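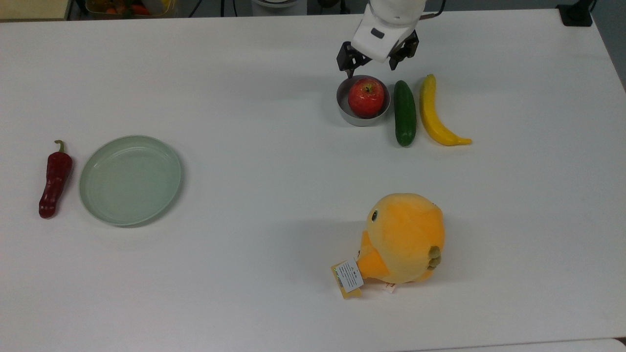
Water Loss in Stored Cucumbers and Apples Under Two Household Conditions

Ebere Yusuf
Food Systems Laboratory, Warklow College
Term project report, November

1. Background

Fresh produce continues to lose water after harvest. The rate depends on the skin of the fruit, the temperature and the humidity of the surrounding air. Apples carry a natural wax layer that slows the loss. Cucumbers have a thinner barrier and a high ratio of surface to volume in the smaller sizes, and they soften within days if left uncovered.

Most published storage tables assume commercial cold rooms. The project measured the same effect in conditions closer to a home kitchen, using produce bought at the Skosevwood market.

2. Materials and method

A total of 40 pieces were bought in one visit, half of them apples and half cucumbers. Pieces with cuts, bruises or soft spots were exchanged before weighing. Each piece was numbered on a paper tag tied at the stem end – adhesive labels were tried first and discarded because they pulled at the skin and added an uneven weight.

The pieces were split evenly between two conditions:

Open: on a wire rack at room temperature, uncovered.
Closed: in a lidded plastic box in the refrigerator, with one sheet of dry paper towel.

Weights were taken every morning before class on a Kirnulel bench scale with a capacity of 2000 g. The scale was set to zero before each piece. Room temperature was recorded at the same time. The run lasted 18 days.

Loss was calculated as the difference between starting weight and current weight, divided by starting weight. No correction was made for respiration, which accounts for a small part of the total and could not be separated with this equipment.

3. Results

Open cucumbers lost weight fastest. The loss was close to linear over the first week and then slowed as the skin wrinkled near the ends. Closed cucumbers kept their firmness longer, but 2 of them developed wet patches where they touched the side of the box and were removed from the data set.

Apples changed much less in both conditions. The difference between open and closed apples was visible in the plotted averages, although the ranges overlapped on most days.

4. Sources of error

The refrigerator was shared with another class and was opened at irregular times. Its internal temperature was not logged. Tags were weighed once at the start and assumed constant, but paper takes up moisture in a closed box, so the closed group may show slightly less loss than occurred. The variety of the apples was not stated at the stall.

5. Further work

A repeat run should log humidity in both locations and replace the paper tags with plastic ones. Ekpo's method of wrapping single cucumbers in film, covered in the course reader, could be added as a third condition if enough rack space is available. The raw weights are in Appendix A and the scale calibration record is in Appendix B.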